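Chapter 6
Moisture and Textile Fibers

6.1 Introduction

Every textile fiber in ordinary use exchanges water with the air around it. A bale of cotton moved from a dry warehouse to a damp one gains weight without any change in the amount of fiber it contains. Buyers and sellers settled on rules for handling this long before the physics was understood, and much of the vocabulary in this chapter comes from trade.

Two quantities must be kept apart. Moisture regain is the mass of water in a sample divided by the mass of the same sample when oven-dry. Moisture content is the mass of water divided by the total mass, water included. Both are given as percentages, and regain is always the larger of the two. Mill records often use the terms loosely — the reader should check which is meant before using any published table.

Consider a lot of cotton toweling with an oven-dry mass of 3226 g. If it holds 332 g of water, the regain is 332/3226, or 10.3 percent. The moisture content is 332/3558, or 9.3 percent. The difference looks small, but on a contract of several tons it is enough to cause a dispute.

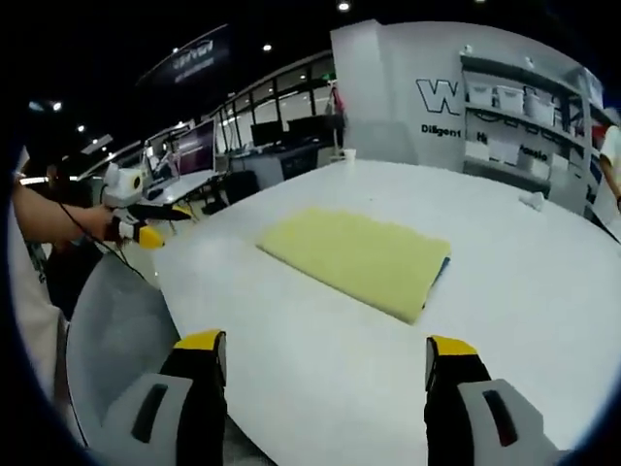

Water is held in a fabric in three ways. Some is bound directly to chemical groups in the fiber, chiefly the hydroxyl groups of cellulose and the amide groups of wool. Some collects in layers over the water already bound. The rest, found only at high humidity or after wetting, sits as liquid in the spaces between fibers and yarns. The first two kinds count toward regain. The third is removed by wringing or spinning and is treated in Chapter 7.

Regain depends on the relative humidity of the air, on temperature to a lesser degree, and on the history of the sample. A cotton that reaches equilibrium by drying holds more water than the same cotton brought to the same humidity from the dry side. This effect is called hysteresis. For this reason, test samples are normally dried below the target humidity first and then allowed to take up water.

The worked data in Sections 6.3 and 6.4 come from the Skurkbridge conditioning trials, in which 43 fabrics were held at fixed humidity and weighed until constant. The Havville series, used in Section 6.5, covers 1617 weighings of wool and wool blends. Raw values for both are listed in Appendix C.

6.2 Oven-Dry Mass

The oven-dry mass is defined by procedure. A sample is heated in a ventilated oven at a stated temperature and weighed at intervals until two successive readings agree within a set limit. A small amount of water remains even then — how much depends on the humidity of the air supplied to the oven.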